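Vitholm Gripper Trials

The Vitholm gripper trials are a long-running series of side-by-side tests of small robot grippers, hand-held gripper tools and the cameras that go with them. They are run from a workshop in Jasville and are best known for the drawer task, in which a gripper has to open and close the drawers of an ordinary desktop organizer. The trials were started by Ileana Matei and Gearóid Moriarty, who wanted a way to compare fingertips on household objects instead of the machined blocks and cylinders used in most bench tests. The name comes from the street where the first workshop stood.

Background

Matei had been working on fingertip materials for the Tanner, a two-finger parallel gripper. Her early tests measured pull force on a steel bar, and by that measure nearly every pad she tried looked fine. The trouble showed up on real furniture and kitchenware, where handles are small, slick and often rounded. A pad that held the steel bar with ease could slide right off a cabinet knob!

Moriarty suggested a set of everyday tasks that any gripper could attempt from the same starting positions. The first list had 8 tasks, among them lifting a mug by its handle, turning the page of a catalog, unscrewing a jar lid and opening a small drawer. The list has been changed several times, but the drawer has stayed on it from the start, and it remains the task most visitors ask to watch.

The drawer task

Small drawers are a wonderful test. They weigh almost nothing, so a poor grasp drags the whole unit across the table instead of opening it. The pull has to be straight, or the drawer jams in its track. And the knob leaves very little room for error, especially when it is round at the ends and narrow in between, a shape that lets two fingers settle nicely behind the end caps if they come in at the right height and roll off if they don't.

Clear and tinted plastic makes things harder again. Depth cameras tend to see through it or lose it in glare, and an ordinary color camera may pick up the far wall of a drawer more strongly than the handle in front of it. Ro-un Won, who joined the trials to look after the cameras, has argued that the drawer task is really two tests in one, a test of grip and a test of seeing, and the score sheet now keeps the two apart. 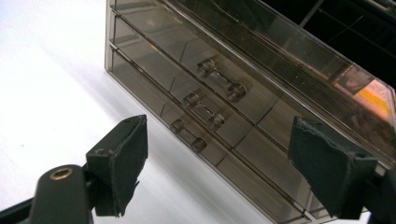

Why are foam pads used on the fingers for a task like this?

Foam gives way around a small, hard handle and spreads the squeeze over a larger area, so the fingers can hold it with less force and are less likely to slip or scratch the plastic. The price is wear, and torn foam has to be replaced before it changes the results.

Equipment

Two kinds of device are compared. Motor-driven grippers are mounted on a bench arm, while hand-held tools are carried by a person and use the same style of finger. Running both on one task shows how much of a failure belongs to the fingers and how much to the arm or its controller. If a person holding the tool can open the drawer every time and the arm can't, the pads are probably not to blame.

The Ketia controller was added later. Its main attraction is a soft mode that lets the arm drift sideways a little while it pulls, which helps a great deal with drawers that are not perfectly square to the base. Moriarty was doubtful at first and has since become its loudest supporter. Kathleen Mulcahy wrote the settings file that most runs still use, and her notes on pull speed (slow at first, then slower) are taped inside the lid of the tool chest.

Scoring

A run counts as a success when the drawer is opened to the marked distance, held, and closed again with the base still inside its taped outline. Each pairing of gripper and pad gets 300 runs, split evenly among the drawers. Partial openings are logged separately. Ultan Hanrahan introduced the rule that a missed grasp may be tried again once in the same run, with the retry noted. Before that, a single fumble ended the run, and the tables made good grippers look far worse than they were.

Results

By the end of the December session the log held 2,067 drawer runs. The clearest finding is that pad shape matters more than squeezing force. Wedge-shaped pads did better than flat ones on low drawers, where the finger has to get close to the tabletop without scraping it. Bare rubber beat foam on the mug and the jar lid but lost to it on the drawer, which surprised everyone involved.

Camera placement came second. A camera close to the fingers gives a fine view of the handle until the last moment, when the pads themselves can block it. Won tried four mounts before settling on one set slightly back and tilted down -- a compromise, and she says so in the log. Glare on tinted plastic is still the most common cause of a missed grasp, and a plain change of lamp position has fixed more runs than any change of software.

Open questions

Foam wear is not yet measured well. Pads are changed when the person running the bench thinks they look tired, and Hanrahan has pushed for a fixed run count instead. Matei would like a wear gauge that could be pressed against the pad between runs. A version made from a dial indicator was tried and gave different readings depending on how recently the foam had been squeezed.

A task with nested drawers, where one handle has to be reached past another that is already open, is being drafted.

See also: parallel gripper; compliant control; fingertip materials; transparent object detection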